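Storing Dry Goods in Lidded Containers
Household Guidance, Udstead Residents' Services

Dry goods keep best in a clean container with a close-fitting lid. The following procedure applies to flour, rice, oats and sugar, and should be completed before any new stock is placed on the pantry shelf.

Wash the container and lid in warm water with dish soap. Dry both parts with a clean towel, then leave them open for several hours. Moisture remaining in the corners can cause flour to clump.

Weigh the contents before filling. A portion of 500 grams suits most households. Leave a small gap below the rim - an overfilled container will not close evenly. 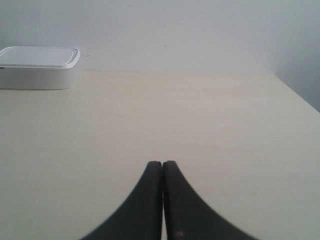

Closing the lid correctly matters more than the choice of container. Set the container on a flat, clear surface and wipe any powder from the edge. On a rectangular model with a snap-on lid, such as the white plastic one near the wall, begin at one corner and press along the raised rim until every side is seated. Lift the container slightly by its body, never by the lid, and check that no side has sprung open.

Attach a label to the front face. Record the contents, the weight and the month of filling, for example "Rice, 500 g, February." Labels should not be placed on the lid, as lids of the same size are easily exchanged during washing.

Store filled containers away from the stove and out of direct sunlight. Place older stock at the front. Residents of Buletwood and Dresance whose pantry shelves are narrow may stack two containers of equal size, with the heavier one below.

Replace any lid that is cracked or no longer grips. Replacement lids may be requested at the Abou Zeid service desk; please bring the old lid so that the size can be matched.

Last updated Jun 8, 2026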